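Vivir con puertas de madera: lo que he aprendido en dos inviernos

Cuando nos mudamos a Mornbridge, la casa llevaba bastante tiempo cerrada y casi todo lo que tenía que abrirse se abría mal. Las ventanas iban duras, los cajones se atascaban y la puerta del dormitorio rozaba en el suelo con un ruido que se oía desde la calle. En mi familia siempre se había vivido en pisos con puertas huecas, de las que pesan poco y no dan guerra, y yo no tenía ni idea de cómo se comporta la madera maciza a lo largo del año.

Empecé como empieza todo el mundo, con prisa. El primer noviembre la puerta del dormitorio dejó de cerrar y le pasé el cepillo por el canto hasta que entró bien. En julio le sobraba holgura por todas partes y se abría sola con la corriente. Había quitado material de una puerta hinchada por la humedad, y cuando la madera volvió a su sitio faltaba lo que yo me había llevado. Desde entonces no toco un canto en invierno salvo que no haya otro remedio.

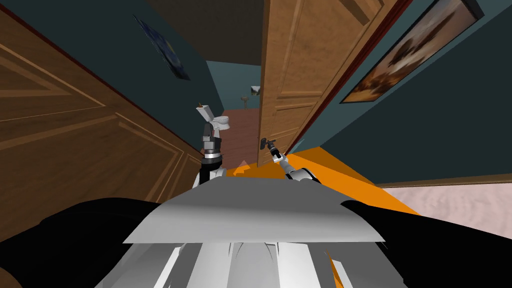 Lo segundo que aprendí fue a mirar las bisagras antes que la hoja. Una puerta que roza abajo, en el lado de la cerradura, casi siempre está descolgada de la bisagra de arriba. Los tornillos se aflojan, el agujero se agranda y la hoja cae un poco. Cepillar ahí no arregla nada. Lo que hago es sacar el tornillo, meter en el agujero un par de palillos con cola blanca, cortarlos a ras, esperar al día siguiente y volver a atornillar. Si el agujero está muy castigado uso un taquito de haya. Hay quien pone directamente un tornillo más largo y también sirve, siempre que detrás del marco haya algo donde agarrar.

Para saber dónde roza exactamente, papel de calco. Se pone entre la hoja y el marco, se cierra, se abre, y queda la marca. Antes lo hacía a ojo y me equivocaba la mitad de las veces.

El higrómetro lo compré en la ferretería de Istodton y ha sido el gasto mejor empleado de toda la casa. Lo tengo en el pasillo. Una mañana de enero, después de varios días de niebla y con la ropa tendida dentro, marcaba 89. No me extrañó que esa semana no cerrara nada. Dejé de tender dentro, empecé a ventilar a mediodía y no a primera hora, y la cosa mejoró sin que yo sacara ninguna herramienta. En el otro extremo, con la estufa puesta muchas horas, baja a 30 y entonces se abren las juntas de los paneles. Tampoco es bueno.

Lo de los paneles merece una explicación, porque a mí me asustó. En una puerta de cuarterones cada panel va metido en una ranura y no debe ir encolado. Queda flotando, para que pueda crecer y encoger sin romper el bastidor. En tiempo seco asoma en el borde una línea de madera sin barnizar, más clara. Yo pensé que se estaba desarmando y la rellené con masilla. Error. Al volver la humedad el panel empujó, la masilla saltó a trozos y me pasé una tarde entera sacando los restos con un punzón. Lo correcto es no rellenar nada. Si molesta la línea clara, se espera a los días más secos y se le da tinte con un pincel fino.
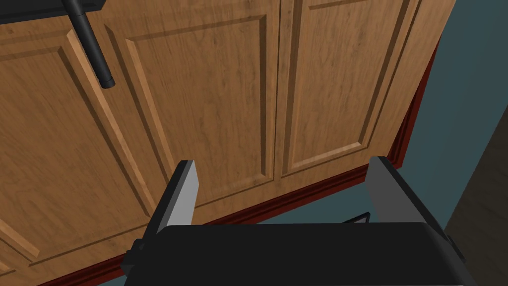

En cuanto a la limpieza, he ido quitando productos. Al principio usaba un abrillantador en espray y acabé con una capa pegajosa que atrapaba el polvo. Ahora paso un trapo de algodón apenas húmedo y otro seco detrás. Para las molduras, una brocha de pintor de cerda blanda que solo uso para eso. La grasa de los dedos alrededor de los tiradores sale con agua tibia y unas gotas de jabón neutro, sin empapar y secando al momento. El amoniaco no lo he vuelto a usar, me dejó un cerco blanquecino que sigue ahí.

La cera la doy dos veces al año, en mayo y en octubre. Compro la lata de Harb, la incolora, que huele bastante fuerte el primer día. Poca cantidad, en la dirección de la veta, media hora de espera y luego a frotar. Si se pone mucha no brilla más, se queda blanda y se marca todo. Las cerraduras, con grafito en polvo. El aceite va bien una temporada y después hace una pasta con el polvo.

Los cantos de arriba y de abajo son los grandes olvidados. En casa estaban todos en crudo, sin una gota de barniz, y por ahí es por donde la madera bebe más. El de arriba se hace subido a una escalera en cinco minutos. El de abajo obliga a descolgar la hoja, y una puerta maciza pesa lo suyo – conviene hacerlo entre dos personas y tener preparados unos caballetes con una manta encima. Fui haciéndolas poco a poco durante un verano. Me quedan las de arriba.

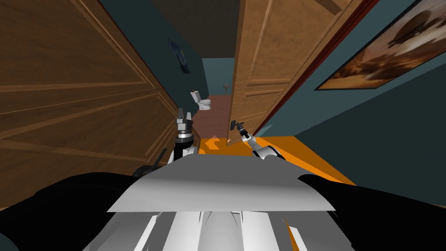
Hubo una que no supe arreglar, la de la despensa. Estaba alabeada, de modo que tocaba arriba y abajo quedaba separada del tope. Probé a dejarla tumbada con peso encima y no sirvió de nada. La llevé a un taller de Fluldale y allí me propusieron algo muy sencillo: dejar la hoja como estaba y mover el tope del marco para que siguiera la curva. Desclavaron el listón, lo volvieron a clavar siguiendo la hoja y ahora cierra bien. Si uno se agacha y se fija, se ve la diferencia.

También me preguntan a veces si no sería mejor cambiarlas todas. Pedí presupuesto una vez, por curiosidad, y entre quitar marcos, remates y pintura la cifra no tenía sentido. Además aíslan muy bien del ruido – con la puerta cerrada no oigo la lavadora.

Para este otoño tengo pendiente cambiar el burlete de la entrada y revisar las bisagras del baño, que han empezado a chirriar. Cuando acabe con el burlete pondré la medida que he usado, que la primera vez lo compré demasiado grueso y tuve que devolverlo.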